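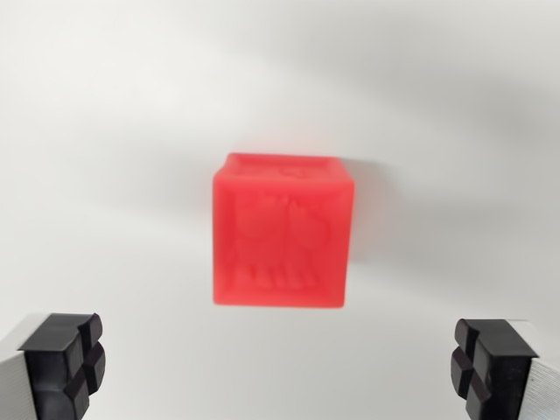

Red block, face on. Moulded relief, no second colour.

Evening everyone, and thank you to Lundport for having me back. Check they can hear me at the rear. Say hello to the people who came in November and sat through the tin boats.

Tonight is toy blocks, and mostly red ones! Leave the opening slide up while I talk, let them get their eye in. Ask the room what they think is on the front of it. Give them a good minute. I get heads and shoulders near the top, one person or maybe two, and then a row of little upright ridges along the bottom that could be legs or a fence or even lettering. My neighbour on the train said a choir. I'm taking fence, but I wouldn't put money on it.

The point to get across early: there's no paint helping you. The whole picture is made by the surface going up and down, red on red, and you read it from the shading. Move a lamp and you can get a different picture. Small children seem to manage this far better than we do, I think because they go at it with their thumbs first (and then their teeth).

Mention the top too. There's a faint bump of a motif up there as well, so it looks as though the maker gave more than one side a picture.

Bit about how I got into this. I bought a job lot from the Spahić sale, one box, sold as 255 mixed blocks, and I wanted it for the wooden alphabet ones. I paid far too much. The wooden ones were dull as anything and I ended up spending the whole winter on the soft-cornered moulded ones at the bottom. Pause for the collectors to laugh, they've all done it.

Now turn it round. Next slide.
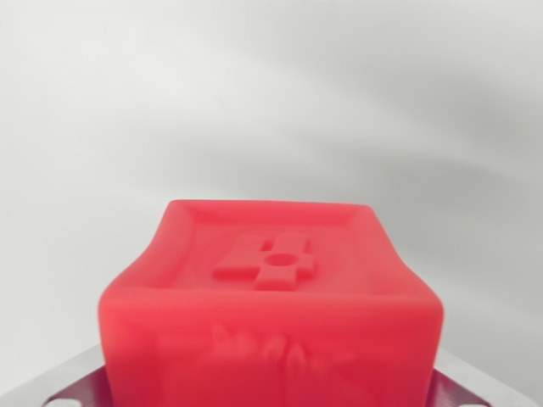

The tray top: raised rim, stepped cross, small round hole in the middle.

I love this side. I'd happily do the whole talk on this side. You've got a shallow tray with a lip running round it, and sitting in the tray is a cross built up from straight bars, only it isn't a tidy cross, one of the arms has wandered off and made a step. Then a neat little hole at the centre.

What's it for? I don't know, and I'd rather say so. Ideas I've been given so far:

A socket, so that something with a matching shape sits down into it.
Somewhere for a peg or an axle.
Something left over from the making.
A squeaker hole (from a lady in Plivari who was very firm about it, and I have not dared argue).

Ask for hands on each. Socket usually wins. If somebody says it's a little man with his arms out, agree with them, because once you've seen him you can't unsee him.

Talk about the shape of the walls here as well. Look at the left-hand side, how it bulges out below the top and the corner dips in. It looks as though you could squash it. A hard block would have a straight line there, and this hasn't got a straight line anywhere apart from the cross. I find that rather endearing, and it's a good way of spotting this sort in a mixed tray at a fair: look along the rim.

Short detour on lists, keep it SHORT this time. The Bidard catalogue is the one everybody quotes. It has 932 entries for moulded blocks and the descriptions are lovely, but it sorts everything by front picture, so if your front picture is a blur you are stuck. I've started my own list sorted by top. I'm hoping to get to 1000 before my eyes go. If anyone fancies helping, there's a sheet by the tea urn.

Next slide, and tell them to forget the top for a second and look at the front.

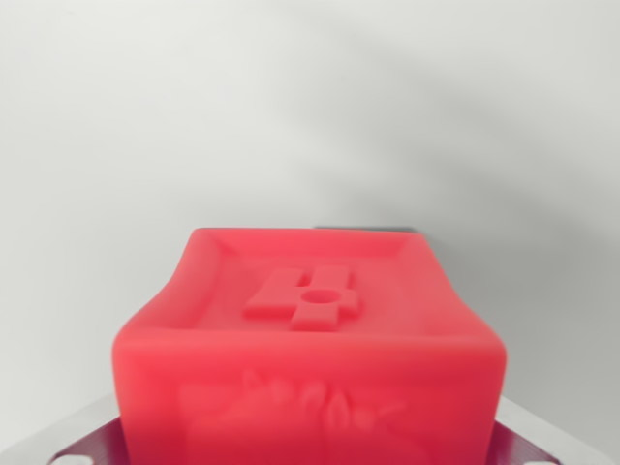
Tray top again, with a row of rounded shapes on the front.

Petals? Leaves? I've gone back and forth. They're rounded and they go across in a row, and there's a darker curved dip over to the left that might belong to the same design or might be something else altogether. It's all sitting inside a paler rectangle, rather like a picture in a mount.

Point out how the sides flare as they go up, so the rim is a touch wider than what's under it. Same bars in the tray, same hole. The bars catch the light on their flat tops, so this is a good one for seeing how they stand up off the floor of the tray.

If time is tight, skip the next bit and go to cleaning.

Blocks in two colours.
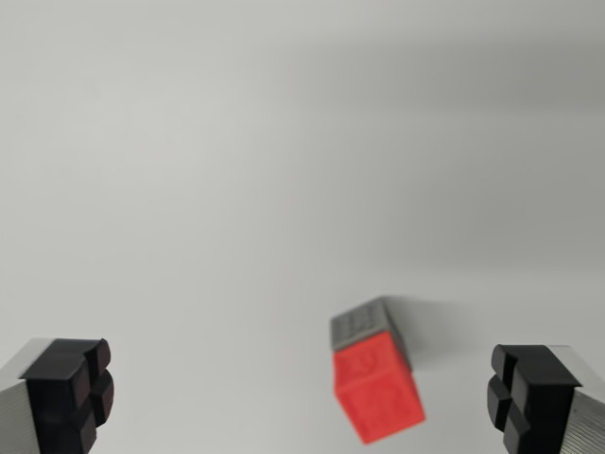
I used to pass these over. Red and grey together looked to me like a repair, or two odd halves stuck together by somebody's dad, and I left plenty of them behind on stalls. Sorry to whoever was selling! I've come round to them since. Things worth saying:

Feel along the join with a fingernail. A clean straight seam is a pleasure.
Fine lines running across one surface and not its neighbour are worth writing down, they may tell you how that part was made.
Don't guess at numerals. If a curve could be a 2 or a 5 or a letter S, put "curved mark" in your notes and leave it there.

Cleaning. Somebody always asks. Lukewarm water, a drop of washing-up liquid, soft toothbrush for the relief, a cotton bud for the tray and round the bars. Pat dry and stand it tray side down on a tea towel overnight. No bleach, no white spirit, and keep them off the windowsill.

Then 15 minutes for questions. Pass the handling box round, left side of the room first as they missed out last time. Remind people to put the blocks back in the compartment they came from.

Raffle is after the tea. Car park gate gets locked at ten.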